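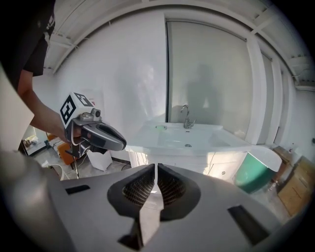 Weltetti objected to the draft water budget, saying the 2000 gallon allowance per unit was set before the Nanton meter change and should be lowered.

Item 2. Water budget, February
Vusus reported one reading above the limit. Erraji will recheck the meter and submit the figure by 10 a.m. on the day of the next meeting. Allowance reduced to 1000 gallons per unit. Carried.

Item 3. Fixtures
Shutoff valves under the sinks are to be tested before any faucet is replaced. Cost to date is around $300. Balance deferred.

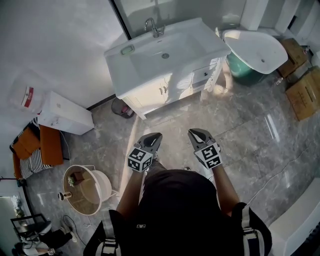 Bathroom with white vanity and chrome faucet.

Item 4. Backflow test
Report from Erraji not received. Held over.

Adjourned at 4:40 p.m.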